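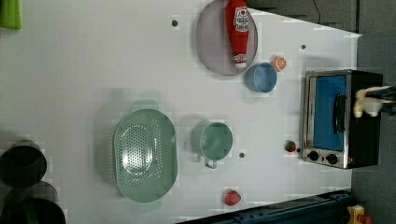

第3期

Killby 厨房小物整理集 说明文档

写在前面

谢谢你点开这份说明。它比一般的说明要长一点,因为我(Asmaa Fahmy)总觉得,一份资料如果只写文件夹叫什么、怎么打开,用的人迟早还是要写信来问,倒不如一开始就坐下来慢慢讲清楚。赶时间的朋友可以直接翻到“文件怎么放”那一节,其余的等泡好茶再看也不迟。

Killby 是一套关于厨房小物摆放和收拾的图文资料。里面的东西都很平常:沥水篮、杯子、盘子、调味瓶,还有过家家用的小食物。我们关心的也是很平常的事,比如一张白桌子上摊开了一堆东西,哪些先收,哪些后收,杯子该放在盘子旁边还是干脆另起一排。这些事每家每户天天在做,写下来的却很少,偶尔写下来的又往往只有一句“请整理好”,看了等于没看。

这一期是怎么来的

前两期是 Yaa Asante 一个人编的,用的是她在 Prunmont 社区厨房上课时攒下的记录。那时候的条目很短,有的只有四五个字,像“杯归杯架”。后来有几位带孩子的家长来信说,孩子看得懂“杯”,却不知道“杯架”指哪里,于是我们决定从这一期起把每条说明都写成完整的句子,并且把物品的颜色和形状也写进去。改起来比想象中慢得多,从三月一直改到五月,中间还为“沥水篮”和“滤篮”到底用哪个词来回写了好几封信。最后定的是“沥水篮”,大家家里都这么叫,旧条目里的“滤篮”也一并换掉了。

本期共收217条摆放记录,其中122条附有收拾顺序的文字说明。没有附说明的那些并没有出错,只是还没轮到写,我们会在下一期接着补。

都有哪些东西

物品按用途分成几类,每一类有自己的词表。词表里的名字尽量用家里说的话,不用商店货架上的话。

盛放类:盘子、杯子、马克杯、碗。盘子里有一只灰紫色的圆盘,颜色很淡,光线一强就容易被写成灰色,条目里统一写作“灰紫圆盘”。杯子有蓝的,也有绿的,绿色那只带一个小小的环形把手,我们叫它“绿马克杯”,和蓝杯子分开登记。

沥水类:椭圆形的绿色沥水篮,底上有一圈圈小孔,一头有圆圆的提耳,另一头的提耳颜色浅一些。它在桌上最占地方,写摆放说明时常常拿它当参照物,例如“绿马克杯在沥水篮右侧”。如果您打算自己续写条目,也建议先找到沥水篮,再写别的东西,句子会顺很多。

调味类:目前主要是番茄酱瓶,瓶身红色,贴白标签。标签上的字我们一律不抄录,只记瓶子的颜色和朝向。

小食物类:都是玩具大小的东西,容易滚,也容易被大件挡住。Yaa 的习惯是收拾时把它们留到最后,我的习惯正好相反,先拢到一处再去动大件。两种写法在资料里都有,条目末尾用“后收”和“先收”区分,您挑顺手的用就好。

几个摆放用词

“平放”指物品以最稳当的那一面贴着台面。“横搭”指一件东西搁在另一件上面,比如瓶子搁在盘子上,这种情况两件都要登记,并且写明谁在上面。“空处”指台面上没有放东西的一整片地方,收拾的时候可以先把大件挪到那里,腾出手来再理小件。“靠边”指离桌沿不到一个手掌宽,凡是靠边的杯子和瓶子,条目里都会提醒一句往里挪。 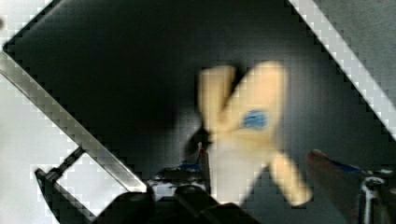
方向的说法也要统一。左右一律以看的人为准,上下指画面里的远近高低,不指东南西北。我们早先试过用“朝窗”“朝门”,在 Prunmont 的教室里倒是很好懂,可是拿到别人家里就全乱了,因此这一期都删掉了。如果您在旧条目里还看到“朝窗”两个字,麻烦告诉我们是哪一条。

还有一点关于颜色。深色台面和白色台面分开编号,浅色的小东西放在深色面上看得清楚,放在白色面上就要多写一句形状。实在说不准是什么的,请写“浅色小物”,宁可笼统一些,也不要猜。猜错的名字一旦进了词表,后面的人会一路照着抄下去,前两期里就有一只“柠檬”是这么来的,至今我和 Yaa 也没有弄明白它到底是什么。

文件怎么放

记录:每条摆放记录一个文件,文件名就是编号。
说明:收拾顺序的文字,编号与记录一致,没有写说明的编号会空着。
词表:物品名称、颜色、摆放用词,各一份。
旧稿:前两期的条目,只作参考,不再修改。

所有文字都是纯文本,用最普通的编辑器就能打开。打印的话,建议用大一号的字,贴在橱柜门里侧刚刚好。Yaa 家的那张已经贴了两年,边角都卷了,还在用。

怎样使用

最简单的用法是挑一条记录,照着在自家桌上摆一遍,再按说明收起来。带孩子玩的时候可以反过来,先让孩子收,收完再对照说明看看顺序有什么不同。不同是很正常的,说明只代表写的人当时的习惯,没有谁对谁错。也有老师拿它来练方位词,Ofori 小学的低年级班就用过“左边”“旁边”“上面”这几组,他们寄回来的改动意见我们采用了一大半。

如果要引用,请写明“Killby 厨房小物整理集,第3期”,并注上条目编号。自用、教学和非商业的改编都可以,不必事先问我们。要印成册子出售的,请先来信商量。

已知的不足

大件偏多,刀叉这类细长的东西很少,筷子一双也没有,这实在说不过去,下一期一定补上。锅具只有零散几条,说明也写得粗。另外,配套的 Belleo 索引表最多只能显示2000行,眼下绰绰有余,以后条目多了得换个办法。

有的说明里会出现“随手放好”这样的话,是从旧稿里带过来的,还没有来得及逐条改写。看到了请多包涵,也欢迎直接替我们改好寄回来,改得多的朋友会在下一期的致谢里列名,不愿意列名的请在信里说一声。

联系与致谢

条目内容的问题请找 Yaa Asante,词表和文件的问题请找我。我们两个人都是晚上才有空看信,回得慢一些,但是每封都会回。感谢 Prunmont 社区厨房借给我们桌子和那么多杯子盘子,也感谢来信纠正错字的各位,第二期里把“沥”写成“历”的那几处,已经全部改过来了。

Asmaa Fahmy
五月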